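Prunwood Leftovers Table

README, version 4, last changed 09/05/2018
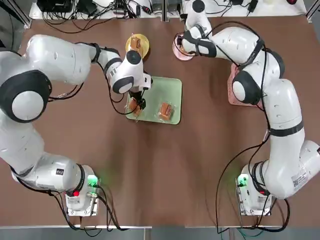
Food items and dishes laid out on a reddish-brown table.

What is in here

A plain table of how long cooked food keeps in a home fridge, as claimed by the places people usually look it up. It has 650 rows. Each row is one claim about one food from one printed or online source. It is a table of claims. Please read that sentence again before you send me a message saying that the number for cooked rice is wrong. I know it is wrong in some rows, because the rows disagree with each other, and showing that is the whole reason the file exists.

Why it was put together

I got tired of advice that says "three to five days" for everything from soup to roast potatoes. I wanted to see where the number came from. In most cases I couldn't find out. Sources copy each other, drop the conditions, round up or down, and then get copied again. By the time the advice reaches a recipe page, any mention of how fast the food was cooled or how cold the fridge was has usually gone missing.

Files

leftovers.csv: the main table
sources.csv: one line per source, with the type of source and whether it gives any reason for its numbers
foods.txt: the list of food names used, with the spellings I merged
changes.txt: what changed between versions

Columns in leftovers.csv

food: the merged name, in lower case
food_as_written: what the source called it
source_id: matches sources.csv
days_low and days_high: the range claimed. If the source gives a single number, it is in both columns.
condition: anything the source says about covering, cooling or reheating, copied word for word. Blank in far more rows than it should be.
basis: one of "cites a test", "cites another source", "none given"
confidence: mine, and you should ignore it. I filled it in for version 1 and have trusted it less every year. It stays because two scripts break without it.

How the rows were collected

By hand, by one person, from cookbooks, appliance manuals, supermarket leaflets and web pages. There was no sampling plan. I took what I could get hold of, so the table leans toward sources in English and toward the kind of food that people in those sources eat. Fermented foods are badly covered. So is anything with raw egg in it, where most sources simply say "don't" and move on.

Sources were included if they gave a number. Plenty of sensible advice gives no number and is therefore absent, and I think that makes the table look more certain than the subject is.

Merging food names was a matter of judgment. "Stew", "beef stew" and "casserole" are three foods here. "Cooked pasta" and "plain pasta" are one. Pasta with sauce is separate. If you would have done it another way, use food_as_written and redo it.

The Pirzada rows

In April the Pirzada list was added, which brought in 16 foods the table did not have before. It is an old household list and it is much more generous than the rest. I left its numbers alone. Filter on source_id if they bother you, but do check the basis column for the sources you prefer first. Most of them don't give one either.

The Kama rows

The Kama leaflet was in versions 2 and 3 and has been removed. It turned out to be the same text as an appliance manual already in the table, with the cover changed, and it was being counted as a second opinion.

What not to do with it

Do not average the days columns. I have seen this done, with a chart. Averaging copied numbers tells you which number was copied most.

Do not use it to decide whether to eat something. Food safety advice from your local health authority beats anything in this file, and smell is a poor guide to the things that make people sick.

Do not feed it to a reminder app. The Vasulness pantry list did so with version 3, and its users were told to keep gravy for as long as the most cheerful source allowed. The fault was in taking the highest value of days_high, which is easy to do and hard to notice.

Known problems

Some sources mix fridge and freezer times in one line, and I may have split a few of them badly.
Older books assume a fridge warmer than a modern one and rarely say so.
"A week" was entered as 7. "About a week" was also entered as 7, and I regret that.
Several web pages have changed since I copied from them. The table keeps the old claim.

Terms

Free to use, copy and change. Keep this file with the table if you pass it on. Corrections are welcome if they come with the source and the page; corrections that come with "everyone knows" go unanswered.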